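Home | About | Courses | Tableware Store | Opening Hours | Contact

About Sovdale Kitchen School

Sovdale teaches the routine work of a domestic kitchen: storing, setting out, washing, stacking and putting away. Cooking is taught as well, but it takes up less than half of the timetable. The school was set up by Margit Bakke, who had managed canteen stores and wanted a course on the part of the job that recipe books leave out.

The school occupies the ground floor of the former Pomix building in Gostthorpe. There are two teaching kitchens, a wash-up room and a store. The store register lists 3576 pieces of tableware, of which 439 are metal bowls. The remainder is mostly plates, cups and serving dishes, bought second-hand and seldom in complete sets. Mixed patterns are kept in use on purpose, as most households have them and students need to learn to sort by size before they sort by decoration.

How the counter is worked

Each counter exercise starts from the same rule: one kind of item is moved at a time. Bowls of equal size are nested. Plates are lifted by the rim and set down flat, with the largest at the bottom of the pile. Bottles and jars in daily use stay together on a turntable at the back of the counter, where they can be reached without crossing the hob. Anything used less than once a week goes back to the cupboard.

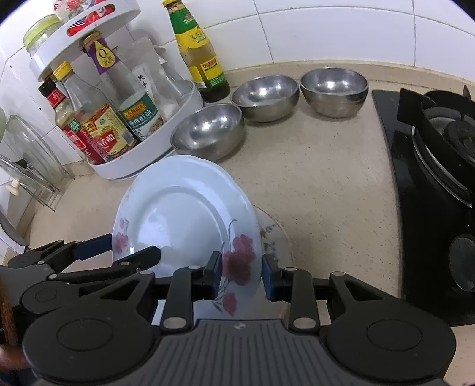
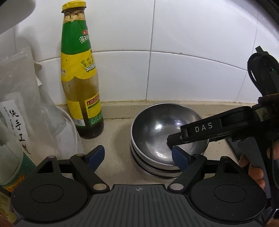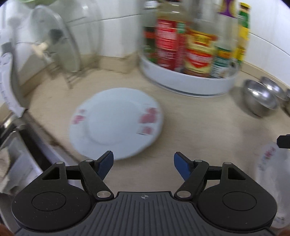 Counter work with flowered plates, steel bowls and sauce bottles. The nested bowls are in the second picture.

Stacking is assessed on three points: whether the pile is level, whether it can be lifted with two hands, and whether the item needed next is on top. Speed is not marked. Students who finish early repeat the exercise from the other end of the counter, which changes the leading hand.

Courses

The basic course runs for 44 hours and takes up to 12 students. The Gál course, named after the storage method it follows, is shorter and deals only with shelves, racks and turntables. It is taught by Barnabás Nyitrai, who also keeps the store register. Both courses begin in March and again in autumn. Aprons are supplied - shoes are not, and they must be closed at the toe.

Breakages are entered in the register on the day. There is no charge to students.

Last updated: 2022-04-24

Comments

PeteW: Is the Gál course open to people who haven't done the basic one?

Barnabás Nyitrai: Yes. Bring the inside measurements of one cupboard at home.

hollins_j: Did the basic course last year. Still nest my bowls by size, still can't get the family to do it.

Rowena: The contact page gives the old phone number.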